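Open day at the Rizk workshop, Kollach
August 29, 2025

I went over to Kollach for the open day at Rizk, mainly to see the hand-held grippers. The main demonstration was a tabletop sorting task with a wire mesh basket and ordinary kitchen things.
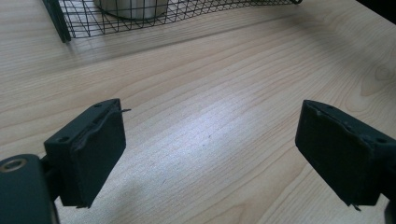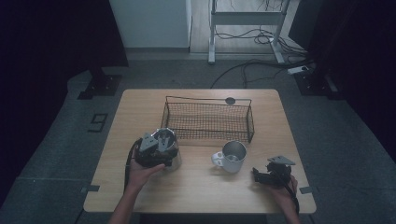
Second picture: one gripper to each hand, cables running down past the edge of the table.

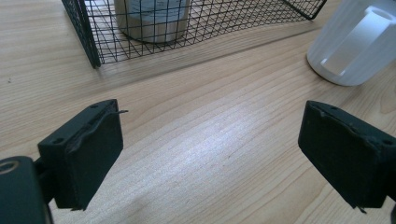
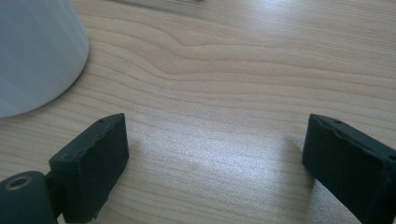 2 min read

The session was booked in slots of 18 minutes, four visitors to a slot. Half of mine went on the briefing. The operator holds a gripper in each hand and does the job at normal speed, and the recordings are later used to train an arm. Rizk want 200 clean runs of a task before they train on it. A run with a drop in it is kept but filed separately.

I asked about finger wear. The pads are treated as consumables and changed when the grip starts to slip. In the close views the top edges of the fingers are already ragged, and I would have liked to see a figure for pad life. They didn't have one.

Glare was my other question. The tabletop throws back a bright patch between the fingers, right where the object ends up. The answer was that kitchens have shiny worktops too, so they leave it in. Fair enough, though I'd want a matt surface as a control.

My own attempt was slow. The grippers are lighter than the old Lisby units I used, but you lose all feel for how hard you are squeezing, and a smooth mug needs a straighter approach than I gave it. The cable drag is noticeable on the left hand.

The arm itself was not running. Rizk plan to show it in September at Bovitz, and I have put my name down.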